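Gresside-talk archive
Previous by thread | Next by thread | Thread index

Subject: Re: [Gresside-talk] Pluten bag charge, and a cotton tote for every house
From: Gonzalo Toledo

I've read the Pluten flyer and the message below it a few times now and I'm still not sold on either. My reply is underneath the quoted parts, please trim if you answer.
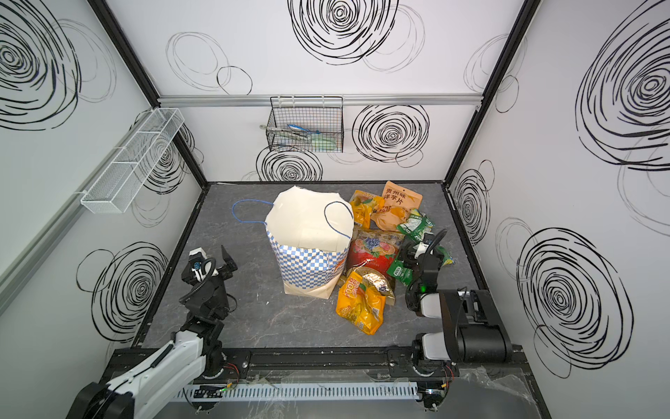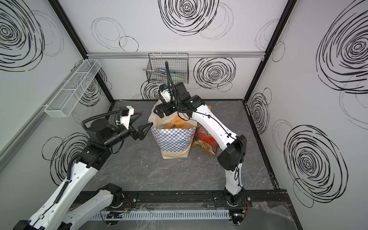 Page last changed: 2nd May

> Hi all,
>
> As most of you will have seen on the door, Pluten will start charging
> 16 cents for each paper bag at the checkout. I for one think this is
> great and long overdue. Everybody knows paper bags are terrible, they
> use more water than plastic and they fall apart on the way home.
>
> What I'd like to propose is that we as a list get behind it and put in
> a group order for cotton totes from Trilwood. They do a heavy one with
> a flat bottom and will print our name on it for free if we order 200.
> It pays for itself in no time and we'd be doing something real for the
> planet. Studies show that one tote replaces hundreds of bags.
>
> If we order before the end of the month we get the spring price. Who's
> in?
>
> Also has anyone found a set of keys by the mailboxes, green tag.
>
> Marcy

I'll take these in the order they come.

> I for one think this is
> great and long overdue.

Great for whom, though? I asked the manager where the money goes. She was nice about it and she didn't know. The flyer says the charge "supports our commitment to greener shopping," and I have read that sentence several times without finding out what it commits anyone to. If Pluten said it was a charge for a bag, fine, a bag costs something to make and I'd pay for it without a peep. What bothers me is being told I'm paying for a commitment when what I'm getting is a bag, the same one as before, with the same handles that come unglued.

I have nothing against making people think before they take one. I've stood in that line and watched a single lemon get bagged. A small price probably does change that. But then say so, and in a year tell us how many fewer bags went out the door. Pluten must have that figure, they order the things. I'd bet a sandwich we never see it.

> Everybody knows paper bags are terrible, they
> use more water than plastic and they fall apart on the way home.

Do they use more water? I believe so, as far as I understand it making paper takes a lot. But terrible compared to what, and counted how? Every comparison I've tried to read comes down to what the person chose to count. If you care most about litter, paper looks pretty good. If you care about what goes up the chimney at the mill, it looks worse. If you care about what happens when it's used for something else afterward, nobody seems to have a number at all, and that's the part I'd want, seeing how every paper bag in my house goes on to hold recycling, or potatoes, or gets cut up under the paint cans.

As for falling apart, that depends on what you put in it and how. I've had a cheap paper bag with string handles since December. It's been to the library and back more times than I can say, and it lives on a hook by the door with a loaf of bread in it more often than not. The ones that fail on me fail the same way each time: something cold and damp at the bottom, a frozen pizza or a bag of peas, and then I pick it up by the handles when I should have had a hand under it. That's on me as much as on the bag.

People who bag for a living know this. When my cousin was at the old Sepúlveda grocery (before it was the phone store) they taught you on your first day that cans and jars go in first, boxes stand up along the sides like walls, bread and chips last and lying on top. Cold things together in one bag, wrapped if the customer's walking. They also taught you to open the bag all the way and fold the rim over once if it was a tall one, so that it stays open by itself and you aren't fighting it with your elbow. I do that still. It makes the bag stiffer at the top, too, or I've convinced myself it does. I haven't tested that and I'm aware that I'm complaining in this same message about people who haven't tested things.

At Pluten now the self-checkout has a shelf too small for a full bag and a voice that scolds you when you lift it. So people stuff everything in fast, with the jar on top of the chips, and then the bag tears on the corner and they go home and say paper bags are terrible. I'd look there before I'd look at the paper.

> They do a heavy one with
> a flat bottom and will print our name on it for free if we order 200.

There are nowhere near that many people on this list, and I think most of us who do write in already own more totes than we can use. I went and opened the closet before writing this. I have the one from the bank and the one from the dentist and one from a conference I did not attend. Some of them I have never carried anywhere. If an unused tote is worse than a used paper bag (and it's hard to see how it couldn't be, all that cotton was grown and watered and shipped so that it could sit under my vacuum cleaner) then ordering a pile of new ones with our name on it is the very thing we say we're against.

And printing isn't free. It's in the price. I don't say this to be sour about Trilwood, who I'm sure make a decent bag. I looked at their page and the stitching looks good. But "free printing if you order more than you need" is a way of selling you more than you need. It has always been that.

> It pays for itself in no time

Let's see the sum, then. Marcy doesn't give the price and the Trilwood page only shows it after you put in your email, which I'm not going to do. So take any price you like for the tote, divide by the 16 cents, and you have the number of paper bags you'd have to not buy. Then ask how many you'd really buy. I shop on foot and I take two bags a trip at the most, and usually I've got them with me already, so for me it's a long wait. For somebody with a family and a full cart it'll be quicker. For somebody who leaves the tote in the trunk and remembers it at the register, which is everyone I have ever met, it's never.

> Studies show that one tote replaces hundreds of bags.

Which studies? This is a sincere question, if you have one please send it and I'll read it. What I remember from the papers is nearly the other way around, that you have to use a cotton one a very great many times before it comes out even with the flimsy kind. "You have to use it hundreds of times" and "it replaces hundreds of bags" sound alike if you say them quickly and I wonder if one turned into the other somewhere along the line. I don't want to lean on that too hard either. I've seen wildly different figures given for the break-even, and when figures are that far apart I stop believing the small print in any of them.

The other thing these comparisons tend to skip is washing. A tote that carries raw chicken has to be washed, and with hot water if you're going to bother. I know hardly anybody washes theirs. Mine from the bank has a stain in the corner that I would rather not look into. A paper bag you just stop using for food.

So here is what I'd do, for whatever it's worth:

Don't order anything. Put a box by the mailboxes for the totes we've already got and don't want, and anybody can take one. I'll bring mine down tonight, including the conference one.

Put the good paper bags in there too, flattened, the ones with the handles still on. No grease.

Somebody write to Pluten (I'll do it if nobody else wants to) and ask them for two things: where the 16 cents goes, and how many bags they handed out before and after. If they answer, I'll post it here word for word. If they don't, I'll post that.

Ask them while we're at it to put the bagging shelf back the way it was. I realize this is a hobby horse of mine.

I'm open to being wrong on the totes. If enough people say they own none and would use one every week, then okay, order for those people and pay for the printing or go without a name on it. I don't see why a shopping bag has to say Gresside on it in the first place. We know where we live.

One more point on "doing something real for the planet." I'm as worried as the next person. But I notice that whenever this comes up we end up buying something, and I can't remember a time the suggestion was to keep going with what's in the closet. When we did the water bottles it was the same. I still have two of those, and one leaks.

> Also has anyone found a set of keys by the mailboxes, green tag.

Yes, they're on the nail inside the bike room door. I put them there the other evening and forgot to write in. The little flashlight on the ring was switched on when I picked it up so the battery may be gone.

Gonzalo

PS. To whoever asked off-list, no, the pharmacy isn't charging for theirs yet. They're small and white and I wouldn't trust one with a jar of anything.

--
Gresside-talk mailing list
To unsubscribe, send a blank message with "leave" in the subject line
Please quote only what you are answering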